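Comparing Two Grippers in Simulation: the Three Ball Table

My name is Babita Awasthi and I work on the test side of the Diltano project. In August we compared two grippers and two arm controllers before paying for any hardware. The grippers are called Olik and Kerr in our notes, and the controllers are Drasta and the older one, which we only call "the old one". This page collects a few views of the simulated table, with the open two-finger gripper on the arm, and after them my notes for people who want to repeat the work.
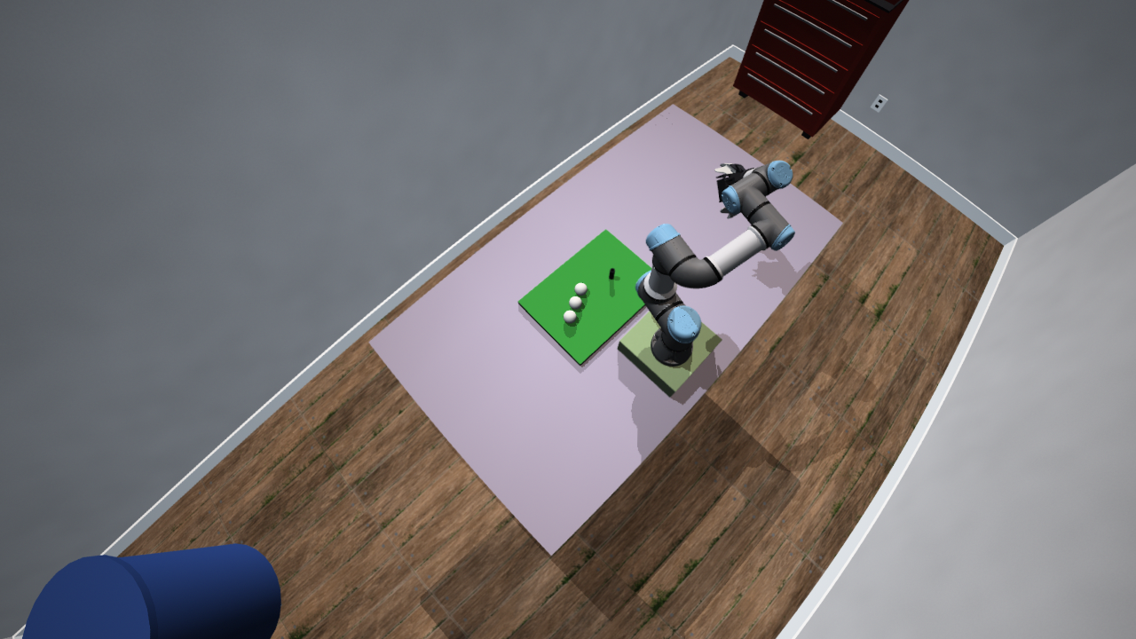
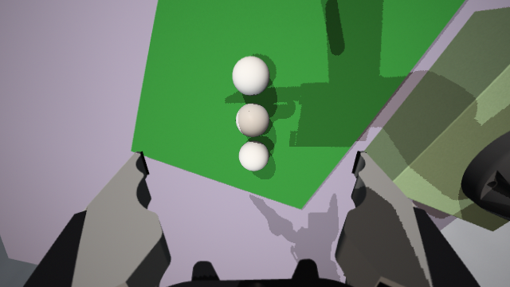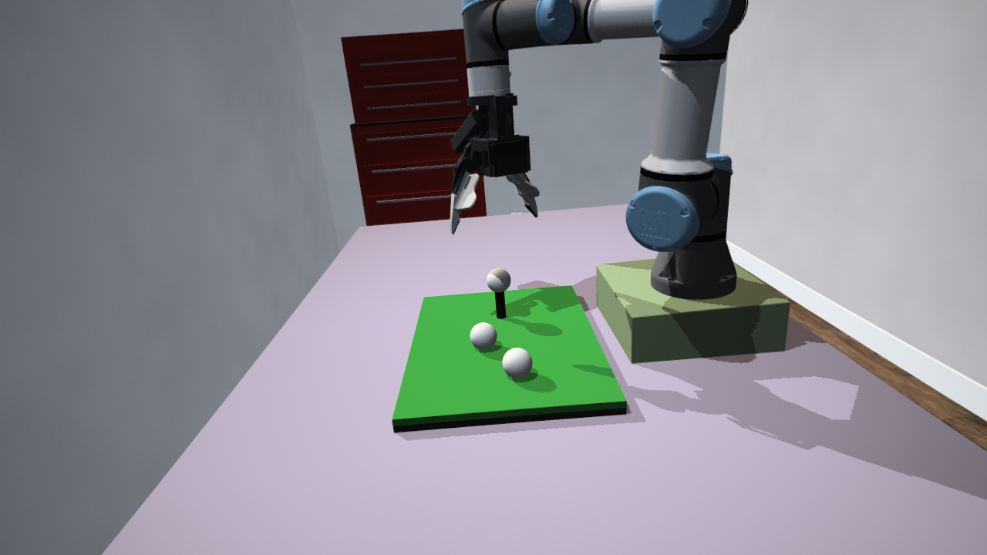 Green board, three balls and the arm on its olive block. The second view looks down between the open fingers.

About the task

The arm must take a ball from the green board and place it on the black peg. It is a simple task to explain, but a ball gives very little contact for a finger, and a small error in height makes the grip bad. The peg is thin, so the last part is harder than the picking. I wrote the score as pass or fail only. A ball which rests on the peg at the end of the run is a pass. Everything else is a fail, also when the arm did nearly all of it well.

Runs

Each pair of gripper and controller got the same list of start positions. The list is made from one seed, which is 3143, and I kept a second list with seed 1454 for checking later. I did not tune anything on the second list. Please do the same if you compare your results with ours, or the numbers will look better than they are.

One run has a limit of 1000 control steps. When the limit comes, the run stops and is scored as it stands. At first I used a shorter limit, but the old controller moves slowly near the board and it was punished for being careful, so I threw away those runs and began again.

Olik

Olik closes quickly and it is easy to model. Its weak point is the approach from the side. If the wrist is turned a little, one finger reaches the ball before the other and pushes it. On a flat board with no edge a pushed ball keeps going, and then the camera estimate is already old. With the wrist straight down, Olik gave me very few problems.

Kerr

Kerr is slower to close and has softer pads in the model. It forgives more error in the wrist angle. The price is at the release: the ball leaves the pads a bit late, and over the peg a late release is the usual reason for a fail. I added a short wait before the arm goes up, and this helped more than any change in speed.

Controllers

Drasta is better in free movement. The path from the rest position to the board is smooth and I did not see it fight with the joint limits. Near the peg the difference is smaller than I expected. The old controller has a good habit of stopping fully before the fingers open, and for Kerr I even prefer it. For Olik I would choose Drasta without much thinking.

Cameras

We tried one view from the gripper side and two from the room. The room views are comfortable for a person who is watching, but the arm hides part of the board in many positions. The gripper view sees the balls from close, and the height of a ball is hard to judge from it, especially when one ball is on the peg and the others are on the board. Shadows were also a trouble. My first color filter took the dark green shadow as a hole in the board. I fixed it by using wider limits for green, and I check the filter again after every change of light.

Settings I would keep

Wrist straight down for the last part of the approach
Fingers fully open until the height is reached
Wait before lifting away from the peg
Same light for all runs in one comparison
Write the seed in the file name

Known problems

Run 101 of the Kerr list stops with an error in the contact solver. It does this every time, with both controllers. I left it out of the score for both grippers, so that the lists stay equal.

The friction of the balls is my guess. I took one value for all three and did not measure a real ball. If you have measured values, please send them to me and I will repeat the lists.

Next on my list is the same table with a heavier ball, and after this the first tests on the real arm. I will put new views on this page when they are ready.

Babita Awasthi, Diltano test notes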